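Decklack von Modellautos schonend entfernen und neu aufbauen

Anleitung, Stand 10/10/2023
Bearbeitung: Noel Cruzado, Werkstatt Mekoddale

Die Anleitung behandelt das Entlacken und Neulackieren kleiner Modellautos mit Karosserie aus Zinkdruckguss. Für Modelle mit Kunststoffkarosserie gilt sie nicht, dort greifen die meisten Abbeizer das Trägermaterial an. Vorausgesetzt werden Grundkenntnisse im Umgang mit Spritzpistole oder Sprühdose.

Material und Werkzeug

Benötigt werden eine Handbohrmaschine oder ein Akkuschrauber mit regelbarer Drehzahl, ein Metallbohrer passend zum Nietkopf, ein Körner, ein verschließbares Glasgefäß, Abbeizer auf Gelbasis, eine Messingbürste, Schleifvlies, Schleifpapier der Körnung 400, Isopropanol, Haftgrund für Nichteisenmetalle, Decklack und Klarlack. Dazu Nitrilhandschuhe, Schutzbrille und ein gut gelüfteter Arbeitsplatz.

Die Bürste muss aus Messing sein. Stahlborsten hinterlassen Riefen, die unter dem Decklack sichtbar bleiben.

Zerlegen

Das Modell wird mit der Bodenplatte nach oben in einen Schraubstock mit weichen Backen gespannt. Die Nietköpfe werden mittig angekörnt und bei niedriger Drehzahl aufgebohrt, bis sich der Kragen löst. Tiefer als nötig sollte nicht gebohrt werden, der Nietzapfen wird für die spätere Verschraubung noch gebraucht. Anschließend lässt sich die Bodenplatte abheben. Achsen, Verglasung und Inneneinrichtung werden entnommen und getrennt gelagert.

Bei älteren Modellen ist die Verglasung häufig zusätzlich verklebt oder warm vernietet. In diesem Fall wird sie von innen mit einem Holzspatel gelöst. Metallwerkzeug führt fast immer zu Kratzern.

Vor dem Entlacken empfiehlt sich eine kurze Dokumentation: Farbton, Lage der Zierlinien, Bedruckung, Einbaulage der Achsen. Geeignet ist eine matte, neutral graue Unterlage. Glänzende oder farbige Flächen spiegeln sich im Lack und verfälschen den Farbton auf dem Foto. Aufgenommen wird senkrecht von oben, danach jede Seite einzeln, jeweils mit festem Weißabgleich. 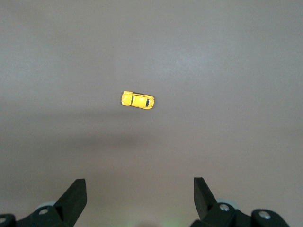 Gelber Modellwagen in Käferform auf matter, graubrauner Fläche, Draufsicht.

Gesättigte Gelbtöne sind beim Nachmischen besonders empfindlich. Ein Farbmuster auf weiß grundiertem Blech sollte deshalb angelegt werden, bevor der Originallack entfernt wird. Der Vergleich erfolgt bei Tageslicht und erst nach vollständiger Trocknung des Musters, da viele Lacke beim Trocknen nachdunkeln.

Entlacken

Die leere Karosserie wird in das Glasgefäß gelegt und vollständig mit Abbeizer bedeckt. Einwirkzeit: 30 Minuten. Der Lack wirft in dieser Zeit Blasen oder löst sich flächig ab. Reste in Türfugen, Lüftungsschlitzen und Radläufen werden mit der Messingbürste ausgebürstet. Bei mehrschichtigem Lack wird der Vorgang wiederholt. Eine Verlängerung der Einwirkzeit bringt in der Regel weniger als ein zweiter Durchgang mit frischem Abbeizer.

Natronlauge ist für Zinkdruckguss ungeeignet. Sie greift die Legierung an und führt zu dunklen, porösen Stellen.

Nach dem Entlacken wird die Karosserie unter fließendem Wasser gespült, sofort getrocknet und mit Schleifvlies mattiert. Abbeizerreste gehören zur Schadstoffsammlung und dürfen nicht in den Ausguss gelangen.

Prüfen und Vorbereiten

Das blanke Gussteil wird auf Risse und Zinkfraß untersucht. Feine, netzartige Risse und aufgeblähte Kanten sind Anzeichen für Zerfall der Legierung. Solche Teile sind nicht dauerhaft zu retten, eine Neulackierung lohnt nicht. Einzelne Gussporen können mit Feinspachtel geschlossen und nach Aushärtung mit Körnung 400 plan geschliffen werden. Formgrate werden mit einer Schlüsselfeile abgenommen.

Unmittelbar vor dem Grundieren wird mit Isopropanol entfettet. Ab diesem Schritt die Karosserie nur noch mit Handschuhen anfassen.

Lackaufbau

1. Haftgrund in zwei dünnen Schichten auftragen. Zwischen den Schichten 30 Minuten ablüften lassen.
2. Weißen Zwischengrund auftragen, sofern der Decklack gelb, orange oder rot ist. Auf grauem Grund wirken diese Töne stumpf.
3. Decklack in mehreren dünnen Schichten aufbauen, Spritzbild jeweils kontrollieren. Nasen und Läufer erst nach dem Durchtrocknen schleifen.
4. Bedruckung oder Decals aufbringen und trocknen lassen.
5. Klarlack auftragen. Vorher an einem Reststück die Verträglichkeit mit den Decals prüfen.

Die Karosserie sollte bis zum Zusammenbau 5 Tage staubfrei liegen. In ungeheizten Räumen reicht das ab November meist nicht aus. Maßgeblich ist die Fingernagelprobe an einer verdeckten Stelle: Bleibt ein Abdruck zurück, ist der Lack noch nicht durchgehärtet.

Zusammenbau

Die Nietzapfen werden mit einem Kernloch versehen und mit einem Gewindeschneider für die vorgesehene Schraube geschnitten. Schneidöl verwenden und den Bohrer nach jeder halben Umdrehung zurückdrehen. Verglasung und Inneneinrichtung einlegen, Achsen auf Leichtgang prüfen, Bodenplatte aufsetzen und handfest verschrauben.

Ergänzungen zum Abschnitt Lackaufbau: Danilo Catacutan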